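Faux Florals & Wreaths > Storage and Care
Thread: Storing fake roses and hydrangeas without wrecking them?

Page 1 of 1 - 11 replies

wovine_wreaths
Original poster
Posted Friday, 7:12 am

Okay, storage people, I need you. January is when I pull every fake stem out of the house and decide what stays, and this year I've promised myself I'll put them away properly instead of jamming them back in the closet (I have done this every single year and every single year I spend an evening with a steamer trying to make a rose look like a rose again).

The ones I care most about are the red roses and the light blue hydrangeas. I use them together all the time, in the hall vase and in a long low thing for the dining table. I always lay stems out flat before I decide anything, heads up, blue at the ends and red in the middle, so I can see what goes with what. This kind of layout, with a couple of leaf sprigs that have come away and need a home: 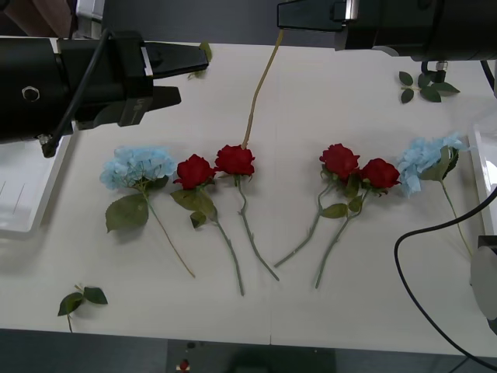
What I want to know:

1. Heads up or heads down in a bin?
2. Do you store roses and hydrangeas together or split them by type?
3. What do you do with the loose leaves?

I have 127 stems in total, so please don't tell me to hang each one from its own hook.

tanley_porch
Posted Friday, 7:40 am

Heads up, always. A hydrangea head is basically a pile of little fabric petals and if you stand it on its face it stays that shape. Mine went into a box upside down one summer and came out looking like a bath mat.

And split them! Roses in one bin, hydrangeas in another. Rose heads are tight and firm, they'll mash a hydrangea flat if they lean on it for months.

gluegun_and_regret
Posted Friday, 8:05 am

Going to disagree with tanley_porch on splitting. I store by arrangement. If the two reds and the one blue live in the vase together, they go in the bin together with a twist tie and a tag. Next time it takes me 5 minutes to put the vase back exactly how it was. When I sorted by type I had to reinvent everything from scratch and I never got it as good.

tanley_porch
Posted Friday, 8:19 am

Sure, if you only ever make the same vase. I change mine constantly so that would drive me up the wall.

gluegun_and_regret
Posted Friday, 8:22 am

I like my vase :)

mossy_in_march
Posted Friday, 9:30 am

Loose leaves: sandwich bag, pushed down the side of the bin they came from. A dot of hot glue puts most of them back on. For roses I don't even bother gluing if the sprig is decent, I just tuck it in low where the stems cross and it fills the gap.

Can I ask how long your rose stems are? That matters more than people think. Long thin ones want to go in at a slant or lying down. If you force them upright in a short bin they bend at the lip and you get that permanent kink right under the leaves.

wovine_wreaths
Original poster
Posted Friday, 12:15 pm

mossy - long and thin, yes! Exactly the kink kind. I've fanned out just the roses, so you can see what I'm dealing with. Leaves up near the bloom and then nothing but stem for ages.

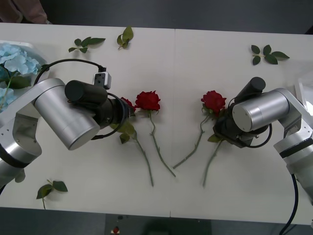
Four of the red roses, spread out with the stems slanting in toward the middle.

I'm half tempted to snip them all down and be done with it, but then they're useless for anything tall.

mossy_in_march
Posted Friday, 12:41 pm

Don't cut!! You can always fold the bottom of a wired stem up on itself, and you can't un-cut one. (Check that yours have wire in them first. Bend the last bit gently and see if it stays.)

For that length I'd lay them flat, alternating ends, with a sheet of tissue between layers. An under-bed box is great for this.

ueda_attic
Posted Friday, 1:03 pm

Tissue is overkill in my opinion. I've got roses that have been lying in a drawer on top of each other for years and they're fine. Dust is the real enemy. Get something with a lid.

tanley_porch
Posted Friday, 1:10 pm

Dust AND sun. I left a clear bin by the back window and all the blues on that side went gray. The reds held up okay, which surprised me.

wovine_wreaths
Original poster
Posted Friday, 4:48 pm

Oh no, clear bins are what I was going to use! I like seeing what's in there. Mine would be in a closet though, so no sun. I'm going with tanley on the sorting, blues get a bin to themselves (sorry gluegun, your vase sounds lovely). Heads up, with the big leaves hanging out over the rim where they want to. Two blues at the bin and another still on the table:

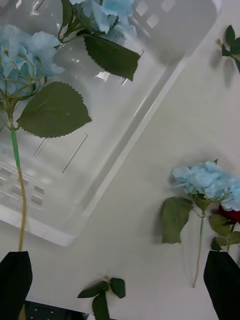 4. New question, added to the list: do you fold those big hydrangea leaves in or leave them sticking out?

They're broad with a toothed edge, and I'm scared of creasing them. If I leave them out I obviously can't use a lid, and ueda has now put the fear of dust in me.

mossy_in_march
Posted Friday, 5:20 pm

Slide the leaf up the stem if it moves. On a lot of hydrangeas the leaf is on a little plastic collar and will go right up under the head, so it sits behind the petals and takes up no room. If it's fixed, fold it upward along the stem and never sideways across the vein. A crease down the middle mostly disappears with steam, but one across it is there for good.

No lid needed if you drape an old pillowcase over the top. It breathes, it keeps the dust off, and the blooms can poke up as high as they like.

gluegun_and_regret
Posted Friday, 5:34 pm

Seconding the pillowcase, something we finally agree on. I'd also put a towel or some crumpled paper in the bottom of the bin. Smooth plastic and thin stems means everything slides into one corner the first time you pick it up.

ueda_attic
Posted Friday, 6:02 pm

Has anyone tried the Pernulix stem dividers? It's a foam grid you drop in the bottom of a tote, one hole per stem. I got 2 of them and I'm on the fence. The holes are great for thick stems and too big for skinny roses, they just flop over. Each one is supposed to hold 78 stems. Maybe if they're all tulips with no leaves.

tanley_porch
Posted Friday, 6:15 pm

I cut up a pool noodle. Same idea and I already had the noodle.

wovine_wreaths
Original poster
Posted Friday, 8:37 pm

Okay so where I've ended up: blues upright in the clear bin with a towel in the bottom and a pillowcase over the top, reds flat in an under-bed box, no cutting. I'm doing the tissue because I have a drawer full of it from gift bags anyway. Loose sprigs in a sandwich bag.

The leaf collar thing worked on the first one I tried, mossy, and then the next one popped off in my hand, so that's one more for the bag. Whites and the eucalyptus are tomorrow's problem. If anyone has strong feelings about eucalyptus, now's the time, the stuff sheds all over my carpet.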